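左利きのキャッチャーの話、つづき

前号のつづきです。前号を捨ててしまった人のために一行だけ復習すると、左投げの私が44歳にしてキャッチャーをやることになり、左用のミットがどこにも売っていない、というところで紙面が尽きたのでした。編集係から「尻切れトンボにもほどがある」と叱られたので、今回は長めにもらっています。長すぎたらすみません。

で、ミットです。結論から書くと、見つかりました。Rovicoというメーカーの、もうカタログに載っていない型で、右手にはめるキャッチャーミット。つまり左投げ用です。売っていたのはGidwoodの駅裏にある中古スポーツ店の、ゴルフクラブを突っ込んである樽の奥でした。値札は50ドル。私はその場で三回くらい右手を入れたり出したりして、店のおじさんに「買うの、住むの」と言われました。買いました。

家に持って帰ってよく見たら、捕球面の革はしっかりしているのに紐がだめ。親指側が一本切れていて、網のところもカチカチで、曲げると粉が出てくる。どこかの屋根裏で長いこと寝ていたんだと思います。それで日本の弟に頼んで、革紐を送ってもらいました。送料込みで3,000円。弟いわく「こっちのほうが絶対いい紐だから」とのことですが、こちらの店で売っている紐と並べて比べたわけではないので、弟の郷土愛ということにしておきます。

紐の通し替えは、やったことがある人は知っていると思いますが、最初の一本をほどく前に写真を撮っておかないと本当にひどい目にあいます。私は撮りませんでした。いや、一枚だけ撮ったんですが、ピントが後ろの炊飯器に合っていました。仕方がないので、右用のミットを持っているチームメイトに貸してもらって、鏡に映しながら通しました。頭がねじれそうでした。途中でどうしても一か所、穴が余るんです。ほどいて、やり直して、また余る。三晩かかって、四晩目に妻が横から覗いて「そこ、二回くぐらせるんじゃないの」と言って、それで終わりました。三晩を返してほしい。

さて、なんでそもそも左利きがキャッチャーをやらないことになっているのか。前号のあと、読んだ人から何通かお便りをいただきまして、これがなかなか面白かったので少し書きます。

いちばん多かったのは「三塁に投げにくいから」というもの。盗塁のとき、左で投げようとすると体を開かないといけない、という説明ですね。これは私も子どものころ監督に言われました。実際にやってみてどうかというと、うん、たしかにちょっと窮屈です。ただ、うちのリーグで三盗してくる人がどれだけいるかというと、去年も今年も私は見ていません。みんな二塁まで来たら膝に手をついて息をしています。

次が「右打者が邪魔になる」。これは逆で、右打者のときに投げやすいのは左のほうが……と一瞬思ったんですが、紙に描いたらわからなくなりました。右投げのキャッチャーなら右の肩から腕を出す、右打者は捕手から見て左側に立っている。ということは右投げには右打者が邪魔にならない。左投げだと、投げる腕の側に右打者がいる。ああ、やっぱり邪魔です。お便りのほうが正しい。紙に描いてよかった。

三つめが本塁のタッチプレー。走者は三塁側から来るので、左手にミットをはめている右投げのほうがそのままタッチに行ける。私の場合は右手のミットを体の前で回して持っていくことになるので、これは遅れます。五月の試合でやらかしたのがまさにこれで、送球はどんぴしゃ、ボールも捕った、あとは触るだけ、というところで自分の膝にミットが引っかかって、走者はとことこ歩いてホームを踏んでいきました。走ってもいなかった。あの顔は忘れません。

それから、これは私自身が感じたことですが、ピッチャーが嫌がる、というのがあります。ミットの位置がいつもと反対側に出てくるので、狙うところの絵が変わってしまうらしい。うちの先発は慣れるまで何試合かかかりました。今では「どっちでも同じ」と言ってくれますが、調子が悪い日には必ず私のミットをじっと見ています。

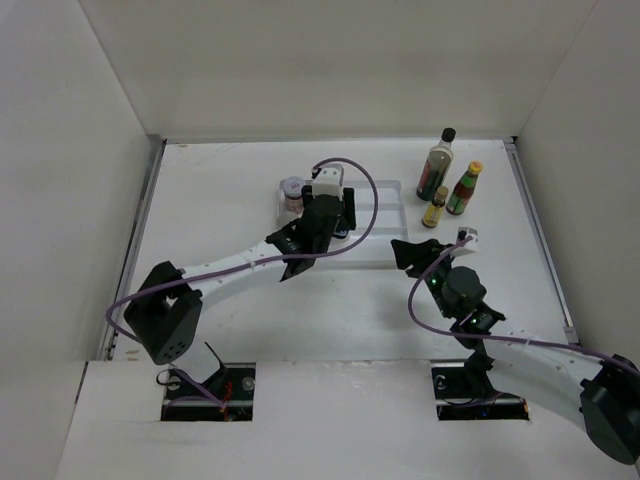
そんな中、ひとりだけ最初から平気だったのが、シーズン途中から入ってきたBrittany Poirierさんです。もともとソフトボールをやっていた人で、野球のマウンドから投げるのは初めてだと言っていたのに、最初の投球練習で私のミットにぽんぽん入れてくる。聞いたら、学生のころ壁に描いた四角に向かって一人で投げていたので、捕る人が右でも左でも気にしたことがない、と。壁扱いされたわけですが、こっちは嬉しくてたまりません。

Poirierさんの球は、速いか遅いかでいえば遅いです。本人も遅いと言っています。ただ、手元でふっと沈むのがあって、これが捕りにくい! 打つほうもたぶん打ちにくいんでしょうけど、捕るほうの身にもなってほしい。最初の二試合で私は右の親指を二回突きました。そこで気がついたんですが、あのミット、親指側の紐をきつく締めすぎていたんですね。三晩かけた紐を、泣く泣くゆるめました。ゆるめたら今度は網がたるんで、沈む球がするっと下に抜ける。少し締める。親指が痛い。またゆるめる。ちょうどいいところが決まったのは、シーズンもあと少しという時期でした。

締め具合については、ひとつだけ役に立ちそうなことを書いておきます。結び目を作ってから締めるのではなく、奥のほうから順番に送って、最後に結ぶ。私は最初これを逆にやって、結び目の近くだけぎゅうぎゅうで奥はゆるゆる、という最悪のミットを作りました。それと、油は塗りすぎないこと。古いミットを手に入れると嬉しくてべたべた塗りたくなりますが(なります!)、重くなるだけです。私のは今でも夏になるとちょっと臭います。妻は玄関より奥に入れてくれません。

最終戦の話もしないといけませんね。

相手は毎度おなじみ、Deng球場を本拠にしているあの人たちです。球場を本拠に、といっても、うちだって同じ球場を使っているので、要するに三塁側のベンチにいつも座る人たちです。順位はもう決まっていて、勝っても負けても何も変わらない試合でした。そういう試合にかぎって、どうしてああいうことになるんでしょう。

初回に向こうの四番に右中間を抜かれて二点。うちは三回に一点返して、そのあとは両方ともさっぱりで、寒いし日は傾いてくるし、外野はずっと足踏みしているし、早く終わってあったかいものを食べに行こうという空気が、はっきり言って両軍に流れていました。それが六回、うちの八番がフルカウントから粘って粘って四球を選び、九番が送りバントのつもりで出したバットに当たった球が、なぜか一塁手の頭を越えていった。あれはバントだったのかと後で本人に訊いたら「バントです」と真顔で答えていたので、記録員さんもバント安打でお願いします。

そこから同点になり、さらに一点入って、うちが一点リードで最終回。マウンドは五回からPoirierさんでした。先頭を内野ゴロに取って、次に四球。その次が、初回にやられた四番です。

サインは私が出します。といっても「まっすぐ」と「沈むやつ」の二つしかないので、サインというほどのものでもないんですが。初球まっすぐを見送ってストライク。二球目も同じで、これがファウル。三球目、沈むやつ。私はここで一生懸命ミットを低く構えました。ちゃんと沈みました。沈みすぎて地面につきました。打者は振った。空振り三振、でも球は私の股の間を抜けてバックネット方向へころころ。一塁に走者がいてワンアウトだから振り逃げはなくて、三振はそれで成立なんですが、一塁走者は当然二塁へ行く。

ところがこの走者が、二塁を回ってさらに三塁に向かったんです。ネットまで行った私が球を拾って振り返ったら、走っている。うちのリーグで三塁を狙う人はいないと、さっき書きましたよね。いました。盗塁ではないですけど、いました。

投げました。左で、体を開いて、あの窮屈な姿勢で……と言いたいところですが、ネット際から三塁なんて、右も左もないんです。打者はもうそこにいないし、広々としていて、左投げであることの不利がひとつもない。なんと気持ちのいい送球だったことか。まっすぐ三塁に行って、ワンバウンドでグラブに入って、走者の足がその上に乗っかってきて、アウト。試合終了です。

みんなが集まってきて背中を叩いてくれて、私は生まれて初めて送球で褒められました。一塁手を長くやっていると、送球で褒められる機会ってないんですよ。捕って褒められることはあっても。

ただし、その夜の食事会では、話題はほぼ九番のバントでした。

ところで、この球場でやるようになってもう15年になります。最初のころを知っている人はだいぶ減りました。昔はバックネットの裏に大きな木があって、ファウルがそこに引っかかると、みんなで下からグラブを投げて落としたものです。グラブも引っかかって、それを落とすためにまた誰かのグラブを投げる。木が切られてからはボールの減り方が早くなったような気がします。気がするだけですけど。

Brullsteadのほうの球場は来季から照明が使えるようになるそうで、平日の夜の試合を少し増やしたいという話が出ています。私は賛成です。昼の試合はいい、いいんですが、夏の二時開始でキャッチャーの防具をつけていると、四回あたりで自分がどこの誰だかわからなくなってきます。夜の試合だと仕事帰りで遅れる人が出るので、人数の少ないチームには厳しいという意見もあって、これももっともです。意見のある人は冬の集まりのときに言ってください。私に道で会ったときに言われても、たぶん忘れます。

左利きキャッチャーについては、来季もやるつもりです。正捕手の肘が治ったら一塁に戻る約束だったんですが、当の正捕手が外野の気楽さに目覚めてしまって、肘の話をするとはぐらかすようになりました。このあいだなんか、バケツみたいな大きさの荷物を右腕で軽々持っていたのに、私と目が合った瞬間に左に持ち替えた。見ましたからね。

課題は本塁のタッチです。膝にミットを引っかけた例のやつ。これを直すために、家の駐車場でときどき練習しています。息子に三塁方向から歩いてきてもらって、私が一人でボールを上に投げて捕って、ミットを回してぽんと触る。息子は最初の日だけ面白がって、次の日からはアイスを要求するようになりました。練習のコツとしては、左足をほんの少し引いて構えておくと腰が回りやすいです。右投げの人には関係のない話ですみません。左投げのキャッチャーがこの紙面を読んでいる確率を思うと、誰に向けて書いているのかという気もしますが、もしいらしたらぜひ声をかけてください。ミットを見せ合いましょう。

そうだ、お便りの中に一通、昔の左用ミットを押し入れで見つけたという方がいました。お父さまのものだそうで、使わないなら譲ってもらえないか、とものすごく言いたかったんですが、大事なものかもしれないのでぐっとこらえて、お返事には紐の手入れのことだけ書きました。でも、もし、もしもですよ、置き場所に困るようなことがあれば、私の連絡先は名簿に載っています。

冬の間のキャッチボールは、体育館が取れた日にやります。日程はまだ出ていませんが、去年と同じでゴムのボールを使うので、硬いボールは持ってこないでください。毎年ひとりは持ってきます。去年は私でした。防具は重いので置いてきてかまいませんが、キャッチャーをやってみたいという人がいたらマスクだけは持っていきますので、早めに教えてください。右利きの方でもどうぞ。右用のミットなら、貸してくれる人がいくらでもいます。

紐が少し余っています。革の色は濃い茶で、長さはファーストミットの網ひとつ分くらいならじゅうぶん足ります。欲しい人にあげます。ほどく前に写真を撮ってくださいね、ピントをちゃんと合わせて。

次号はスコアブックの書き方でもめた件について、記録員さんの側の言い分が載るそうです。例の「バント安打」を認めるかどうかで、九番とまだ話がついていないようなので。

2017年11月7日 記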